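Opinion | Standards & Measurement

Stop Writing Clearances as a Single Number
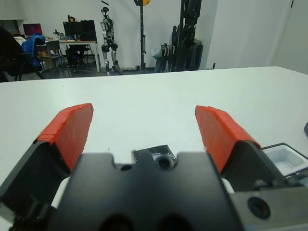 Two facing pads with a wide gap between them over a white tabletop.

A clearance is the space left between two parts so that one can move past, into, or around the other. Most drawings I review give that space as one figure. The figure is nearly always the one the designer had in mind when the parts were new, clean, and at room temperature. My argument is that this practice should end, and that every clearance on a released drawing should carry a minimum, a maximum, and the condition under which each applies.

The objection I hear first is that the information already exists. Each part has its own tolerances, and anyone who wants the worst case can add them up. This is correct as arithmetic and wrong as a description of how shops work. The person assembling the product has one sheet on the bench. The person who buys a replacement part has a part number and a price. Neither of them has the mating drawing open, and neither is paid to perform a tolerance stack.

I spent 15 years in incoming inspection before I moved to writing specifications, and the disputes that took the longest to settle had a common form. Both parts measured within limits. The assembly did not fit, or fit and then rattled. The supplier pointed to the part drawing, the customer pointed to the assembly drawing, and the two documents did not contradict each other. They simply did not address the same question. The part drawing described objects. The assembly drawing described an intention.

A case from Olari shows the pattern. The company made sliding drawers for laboratory cabinets and specified a side clearance of 2 mm. Dela Korletey, then the quality lead, asked three departments what the figure meant. Design said it was nominal, per side. Production said it was the minimum, per side. Purchasing said it was the total, both sides together. All of them had been working from the same drawing for four years. The drawers had been acceptable through that period only because the one sheet metal supplier ran consistently toward the small end of its range. When the work moved to Catacutan, whose parts were centered properly on nominal, the drawers began to bind. Catacutan was blamed for a month. Its parts were better than the ones they replaced.

The second objection concerns cost. Tiziana Sorrentino, who edits the drafting manual at Baven, has put this to me more than once and in strong terms. A range invites inspection of the range. If the drawing says that a gap must fall between two limits, someone will ask for a record showing that it did, and the record has to be made, stored, and retrieved. On a product with two hundred gaps this is a real expense, and most of the gaps do not matter.

I accept the premise. Most gaps do not matter, and those should not be dimensioned at all. A clearance that can vary freely without affecting function is a leftover, and the drawing should let it be one. What I object to is the middle category, where a gap matters enough to receive a number and not enough to receive a complete one. The single figure looks like a requirement, and it cannot be used to accept or reject anything. An inspector who measures 1.8 against a stated 2 has learned nothing unless a general tolerance block applies, and general tolerance blocks are written for features of a part. Whether they extend to the space between parts is a matter of local custom. I have worked under both customs in the same building.

The condition matters as much as the limits. Soft facings compress under load and wear with use. Painted surfaces are often measured before painting. Plastic housings grow in a warm room and, depending on the resin, in a humid one. A gap measured with the assembly upright may close by a third when it is laid on its side. Stating the condition takes one line: unloaded, coated, 20 °C, as installed. I have seen that line omitted from drawings that found room for the previous company logo.

Canan Saraç tested a version of this rule at Plenania on a family of hinged covers. The procedure was plain. Every clearance was either deleted or rewritten as a range with a condition. Well over half were deleted. The rest took two engineers most of January, and the greater part of that time went into finding out what the original figures had been for. In several cases the answer could not be recovered. The number had been copied from an earlier product, which had copied it from a fixture drawing for a machine the plant no longer owned.

That finding is the strongest argument for the rule, and it has little to do with fit. Writing a range forces the author to say what goes wrong at each end. At the low end the parts touch, or heat has nowhere to go, or a finger cannot reach the latch. At the high end the cover whistles, or water gets in, or the customer thinks it looks cheap. If the author cannot name a failure at one end, that limit should be left open and marked as open. If neither end can be named, the dimension should come off the sheet.

Rhea Calimlim has suggested a softer form, in which the range is required only for gaps that cross a supplier boundary. It would capture most of the benefit for a fraction of the work, and as a first step I would not argue against it. My reservation is that supplier boundaries move. The Olari drawer was an internal matter until the sheet metal contract changed, and the drawing was not reopened when it did. Drawings seldom are.

There remains the question of who should do the work. Drafting software will fill in a range automatically from the part tolerances, and some groups already treat this as compliance. It is a calculation of what the parts will produce. The specification is supposed to say what the product can stand. The two should be compared, and the comparison is only possible if they were arrived at separately. Xolani Coetzee now rejects any drawing at first review where the stated limits match the computed stack to the last decimal, and asks the author to explain the agreement. Most of them withdraw the sheet and bring it back with different numbers.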